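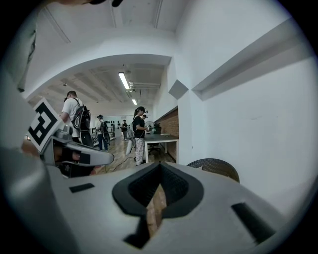

Morkino is hiring a perception engineer to work on the software that turns hand-held gripper recordings into robot training data. You would own marker tracking and camera pose estimation. The square black-and-white marker on the finger has to be found in every usable image, including when it is tilted and there are people, racks and ceiling lights behind it. Our current test set has 3890 clips, and 136 of them still fail.

You should be comfortable in C++ and Python and know camera calibration well. Experience with visual SLAM helps. A degree is optional.

The job is full time at our Grarnside office, starting in October. You would report to Orest Derkach, who runs the perception group.

Send a resume and a link to some code you wrote to Orest through the Morkino jobs page. The first interview is a 45-minute call.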